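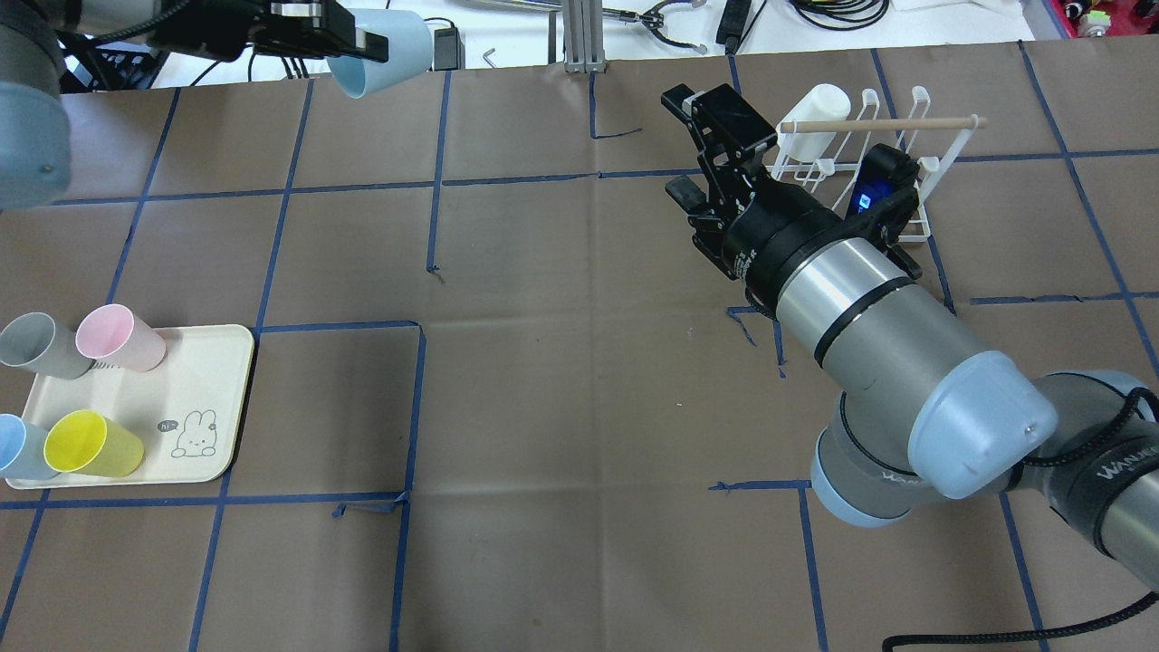
Evangelista open day, June – attendee comments

kmacaraeg
Visitors are thanked for attending. The cup and rack demonstration ran from 2 p.m. Comments are welcome.

v_pop
The tape grid was useful for following the arms. I would have preferred a faster pace.

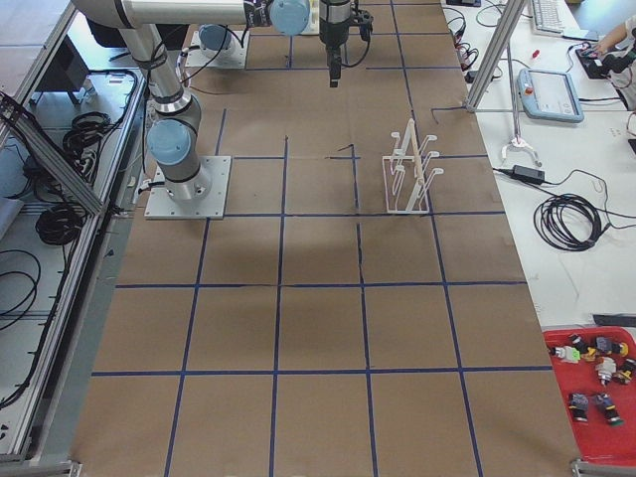
Two-arm table, rack in place.

leclerc_k
I respectfully disagree with v_pop. The slow pace allowed 40 visitors to follow each step.

v_pop
Noted – a second, faster run would satisfy both groups.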